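Course handouts - Furniture and Everyday Design, Soltcombe

Week 5: Why chairs have backs

For most of history, ordinary people sat on stools and benches. A back meant you were somebody, or wished to be taken for somebody.

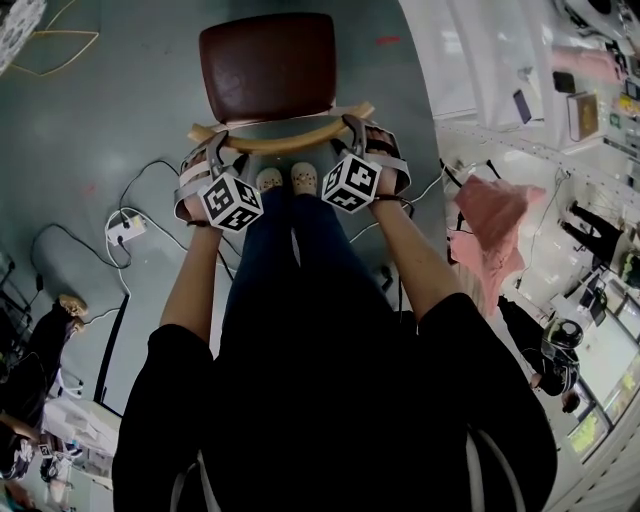 Fig. 1. Curved backrest rail, light wood, with a dark padded seat.

A curved rail supports the sitter and also gives you something to grab when moving the chair. Makers rarely mention the second job.

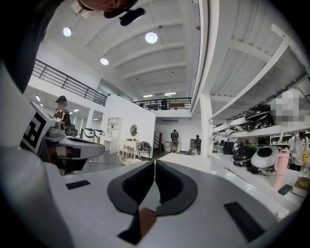 Padding came later and brought its own snobbery. Read the Naltard chapter before August - all 40 pages, including the dull ones on horsehair.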